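Irnard parcel room will open longer from August

January 16, 2021

The parcel room in Irnard will stay open until eight in the evening from August, the delivery cooperative Tutisitz informed its members this week. Until now people had to collect their boxes before five, and many came home from work too late for it.

Last year 3872 parcels passed through the room, and 416 of them went back to the sender uncollected. The neighbouring town of Dramitz, where the counter already closes at eight, returned only 51.

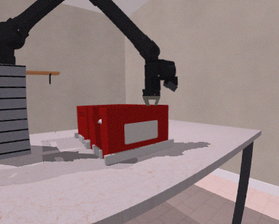

What it will cost

Members will pay the same yearly fee as before. The extra hours are covered by a grant from the Illés fund – it is enough for two years.

A survey in the neighbourhood brought 283 answers, and most people asked for evenings before weekends. Parking behind the centre stays free for 15 minutes.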